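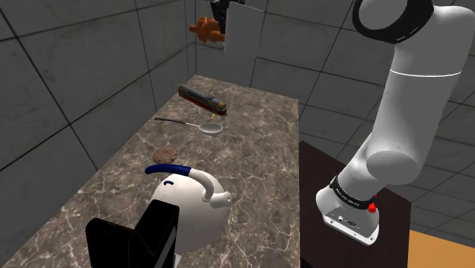
Home > Table Care > Oils and Waxes

Jaltine Table Oil, 500 ml

We get more letters about this oil than anything else in the shop, and most of them start the same way - somebody inherited a dark wooden table, or found one at a yard sale, and the top has gone dull and thirsty. Jaltine is what we use on our own tables at home, and we'd be happy to see it on yours!

It goes on thin and soaks in slowly, so you have plenty of time to work it into the grain (and to go back for that corner you missed). Yufang Gu, who mixes it for us at the Tundale workshop, likes an old cotton T-shirt for the job. Wipe along the grain, leave it for 20 minutes, then buff off whatever is still sitting on top. Two thin coats are plenty for most tables, with a night's rest between them.

Please try a little on the underside first. Oil will deepen the color of almost any wood, and dark pieces can go darker than you expect. It isn't meant for varnished or painted tops, where it will only sit and get sticky.

Size: 500 ml bottle
Item number: 962
Scent: light, a bit nutty, gone in a day or two
Price: $11
Goes well with: Drernoto soft wax, 600-grit finishing pads

Used cloths should be spread flat outdoors to dry before you throw them out. Never leave them balled up, as oily rags can heat up and catch fire.

The next batch ships in July. Questions about an odd old finish can go to Gwion Skyrme at the shop desk.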